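Home Articles Hardware Storage Random page Log in

Used hard drive

A used hard drive is a magnetic disk drive that has been taken from one computer and offered for use in another. Sellers describe such drives as "pulled," "refurbished," "recertified" or "renewed." None of these words has one agreed meaning across the trade, and a buyer should treat them as advertising until the seller explains what was done.
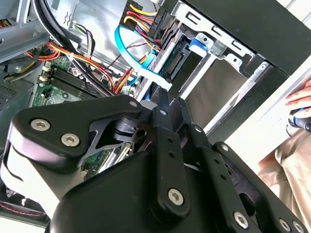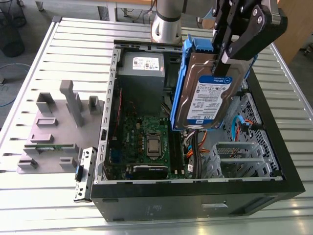
An open desktop computer case, shown in two views.

Terms in use

"Pulled" is the most modest of the four and probably the most truthful. It says the drive came out of a machine. "Refurbished" suggests repair, but mechanical repair of a modern drive is rarely worth the labor, and in many listings the word covers a wipe, a short test and a new antistatic bag. "Recertified" sounds official. The certificate, where there is one, is often written by the firm doing the selling.

Trefor Skyrme, in his guide Second Spin, argues that the vocabulary grew up to avoid the word "old." His own survey of 251 listings found 66 that gave the hours of use. The survey has been criticized for drawing on a single auction site, and Skyrme did not say how he chose the listings.

Claims about age

A drive keeps a running record of its powered-on hours, along with counts of starts and reassigned sectors. These figures are widely quoted as proof of condition. They are weaker evidence than they look. The record can be reset on some models by anyone with the right software, and a drive with few hours may have spent years on a shelf or been dropped on the way to it. A low number tells the buyer that the number is low.

The popular belief that a drive which survives its first year will last for many more is also shaky. Failure rates differ between models, and studies of large fleets say little about a single drive in a warm bedroom.

Erasing

Sellers commonly promise that old data is gone. Anayeli Espinoza bought 20 drives for her report for the Sosance consumer newsletter and recovered readable files from two of them — both sold as "securely wiped." A quick format usually removes the index and leaves most of the contents in place. A full overwrite takes hours on a large drive, and a seller with low margins has every reason to skip it.

The older advice to overwrite a disk many times is now mostly regarded as excessive. One complete pass is generally considered enough for ordinary users, though it may miss sectors the drive has already retired.

Warranties

Warranty terms are short and often run from the seller alone. The reseller Finatcombe offered a "lifetime" warranty until August, when customers learned that the lifetime meant was that of the product line. Price is a poor guide too: used drives have at times sold for nearly as much as new ones of the same size.

See also

Bad sector
Data remanence
Drive caddy
Electronic waste
Power-on hours
Solid-state drive

Categories: Computer storage | Secondhand goods | Articles needing more sources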